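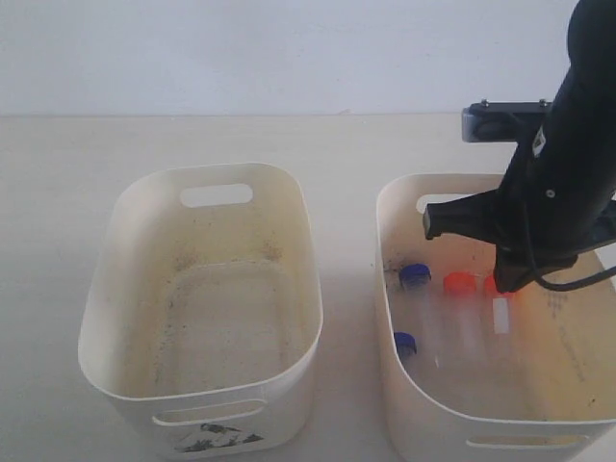 Drurnside Tube and Basket List

Version 2, released 09/11/2020
Maintained by Iddrisu Issahaku and Eirlys Prydderch

Summary

The Drurnside list is a record of the clear plastic screw-cap tubes kept in the Drurnside teaching store, and of the cream-white baskets they are kept in. It has 2327 rows for tubes and 211 rows for baskets. Each tube row gives the cap color, whether the tube carries a label, what kind of label it is, and the basket the tube was put in. Each basket row gives the shape, the handles and the state of the inside.

Version 1 covered tubes only. We added the baskets after people kept asking which ones could go back on the shelf and which needed scrubbing first.

What is in the folder

tubes.csv: one row per tube
baskets.csv: one row per basket
marks.csv: one row per mark or stain noted on a basket
moves.csv: tubes moved from one basket to another during the July sort
terms.txt: the words we used and what we meant by them
README: this file

All files are plain text, comma separated, with a header row. Empty cells mean the thing was not checked. "None" means it was checked and there was nothing.

Tube fields

tube_id: a number given in the order the tubes were handled. It has no meaning beyond that.
cap_color: blue, red-orange, white, other. Dark blue and light blue are both entered as blue. We tried to keep red and orange apart in version 1 and gave up, as the same cap got two different answers depending on who was holding it. All of those are now red-orange.
cap_on: yes or no.
label: none, blank, written, printed, unreadable. A small white strip with nothing legible on it goes in as unreadable unless it was plainly blank.
basket_id: where the tube ended up.
direction: whether the cap pointed to the far wall, the near wall or a side when the basket was set down in front of the person checking it. Most people can ignore this field. Eirlys wanted it for working out how many tubes fit when they all lie the same way.

Of the 2327 tubes, 827 have blue caps. The other colors can be totaled from tubes.csv.

Basket fields

basket_id: B001 to B211.
shape: oval, square, long.
handles: number of handle cutouts in the walls.
inside: clean, specks, stained, both. "Specks" is loose-looking dark dirt. "Stained" is brown or gray discoloration in the plastic.
outside: same choices as inside, plus "patch" for a single dark area that could be grime or what is left of a sticker. We did not scrape these to find out.
writing: yes, no, maybe. Use "maybe" for faint dark marks that look like smeared writing.

The oval baskets with a cutout at each end of the short way across are the most common type. Dirt on them tends to sit in a band low on the walls and across the floor, and marks.csv has a column for this (band, yes or no).

How the list was made

Baskets were brought to the table two at a time, the full one and an empty one of the same shape where we had it. Tubes were checked one by one and placed in the second basket. If a pair of baskets did not match, the row has "unmatched" in the notes column.

Iddrisu entered the tubes and Eirlys entered the baskets. For 11 baskets we swapped and did each other's work a second time. Cap color agreed every time once red and orange were merged. The inside field agreed less well, mainly between "specks" and "both". Please treat that field as one person's opinion.

Tubes laid flat are easier to check than tubes stood up in a bunch, so we laid them front to back with space between. Nothing was washed before it was entered. Washing is tracked on a separate sheet in the store and is not part of this release.

Known problems

The ids B064 and B065 were written on the wrong baskets for part of July. The rows have been fixed but moves.csv still shows the old numbers.

Some tubes arrived without caps and were given a spare one before they were entered. Those have cap_on as yes and "spare" in the notes. The color is the color of the spare.

Tube size is missing. We meant to sort by length, but the store only has one measuring board and it was at Isetden until the work was nearly done. If size goes in, it will be in version 3.

Labels that wrap around the tube were sometimes entered twice. We removed the ones we found.

Uses

The list was made for stock keeping and for planning shelf space. It has also been used at Ulia to practice basic counting and table work, which is fine. It should not be used to decide whether a tube is clean enough for any purpose. The tube rows say nothing about the inside of a tube, and a basket marked clean only means that no dirt was noticed on the day.

Related files

The Dubey shelf plan uses the same basket ids. It is kept in its own folder and has its own README. If the two disagree about where a basket is, go by the Dubey plan.

Changes from version 1

Added baskets.csv and marks.csv.
Merged red and orange into red-orange.
Changed "dirty" to the four choices listed for the inside field.
Dropped the column for cap thread, which had been left empty nearly all the way down.

Reuse

You may copy and change these files for any use. Please keep the names of the maintainers in the README and say which version you started from. Corrections are welcome and can be left with either of us at the store. Give the basket id as well as the tube id, as a few of the tube numbers have rubbed off.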